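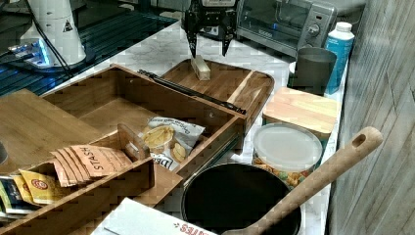 Grakon Home Cinema Projector P600

Item in stock. Ships from our Prilholm warehouse.

The P600 is a compact projector made for watching movies at home. It throws a picture of up to 92 inches on a wall or a pull-down screen, and it has its own speaker, so you can put on a film without wiring up a sound system first. Most of our customers use it in a living room or a spare bedroom with the curtains closed.

Picture

Grakon offers four picture settings on this model: Film, Bright, Sports and Custom. Film is the one to use for features. It turns off motion smoothing, which makes movies look like daytime TV, and it keeps skin tones on the warm side. Older black-and-white titles look good in Film with the color slider turned all the way down in Custom, though you will have to save that yourself.

The lamp is rated at 600 lumens. That is enough for a dark room and for evening viewing with one small lamp on behind you. It is not enough for a sunny room in the afternoon. If you want to watch in daylight, look at the Langlois short-throw models, which cost more and are also larger.

Sound

The built-in speaker is fine for dialogue. Songs and background scores sound thin at higher volumes. There is a headphone jack on the back, which also works as a line out, and Bluetooth for a wireless speaker. With Bluetooth you may notice voices running slightly behind the picture. The delay setting is under Audio, Advanced.

Subtitles

Subtitle files on a USB stick will load if they have the same name as the movie file. You can change the size and move the text up or down. Text can be white or yellow. The P600 reads most Latin, Cyrillic and Devanagari subtitles. A firmware update is planned for September to fix line breaks in right-to-left scripts.

What's in the box

P600 projector
Remote control (batteries not included)
Power cord
HDMI cable
Lens cloth
Printed quick start guide

Specifications

Brightness: 600 lumens
Largest picture: 92 inches
Inputs: two HDMI, one USB
Wireless: Wi-Fi, Bluetooth
Focus: manual
Keystone: vertical, automatic; horizontal, manual
Mount: standard tripod thread on base

Screens that fit

The Italitz pull-down screen comes in a 90-inch size and is the one we sell most often with this projector. It hangs from two hooks and rolls up into its case. A matte white wall also works if it is smooth. Textured paint shows up in bright scenes, mainly in skies and snow.

Returns

You can return the P600 within 90 days if it is complete and the lens is not scratched. Please keep the foam inserts. Return shipping is $69 for projectors with a screen, and free for the projector alone.

Customer questions

Does it play discs?
No. Connect a disc player to either HDMI port.

Can it be mounted upside down on a ceiling?
Yes. Turn on Ceiling in the Setup menu and the picture will flip. The ceiling bracket is sold separately.

Will it remember where I stopped a movie?
Only for files played from USB. Streaming apps keep their own place.

Page last updated Jul 21, 2022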